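Unit 4: Cleaning Agents and Surfaces
Drerside Adult College, Facilities Course

Detergent loosens soil. Disinfectant kills germs, and it works poorly through a layer of grease. Clean first, then disinfect.

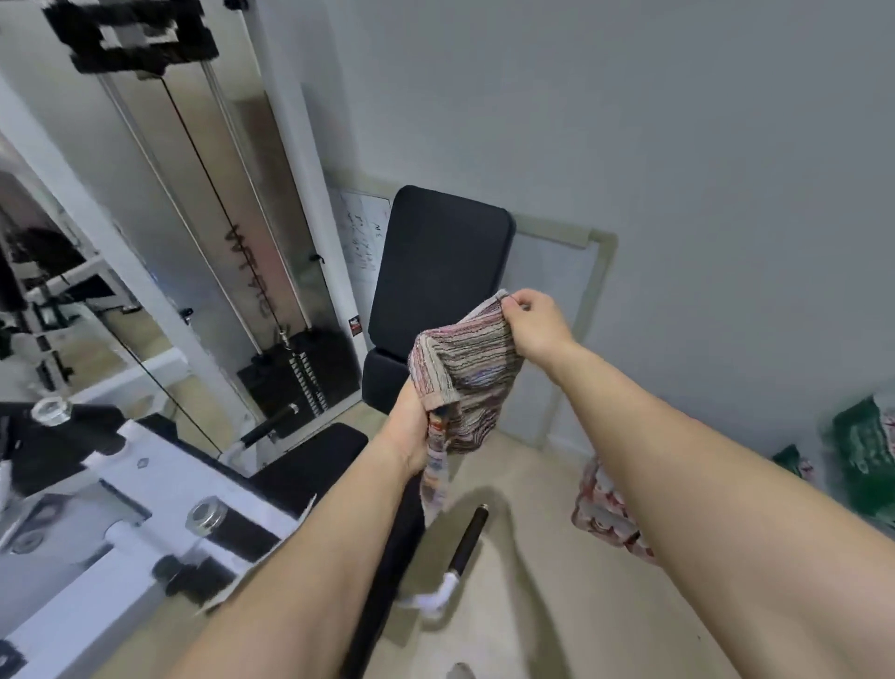

Fig. 1. Striped cloth held up in front of a weight bench.

Contact time is how long the surface must stay wet. Read the label every time. The Clatville exercise uses a 500 ppm solution; the spill exercise uses 600 ppm. Mix with cool water and label the bottle.
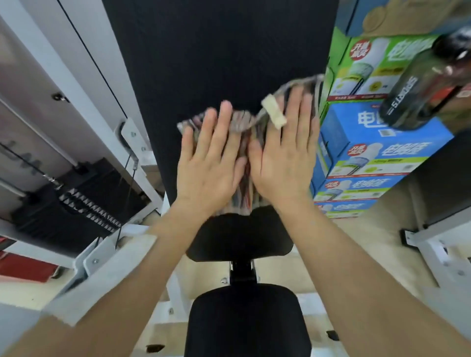
Friction does much of the work in soil removal. A light pass leaves film behind, especially in seams. On upholstered pads like the black backrest here, use both hands with the fingers spread and keep the cloth flat. Refold to a clean side often.

Porous materials are harder to disinfect than sealed ones. See the Hellström reading, section 2.

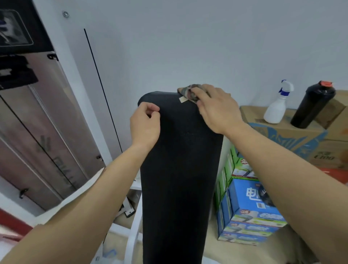

Fig. 3. Cloth over the top edge of a padded panel.

For next time: worksheet 20, dilution problems 1 to 6. Show your units.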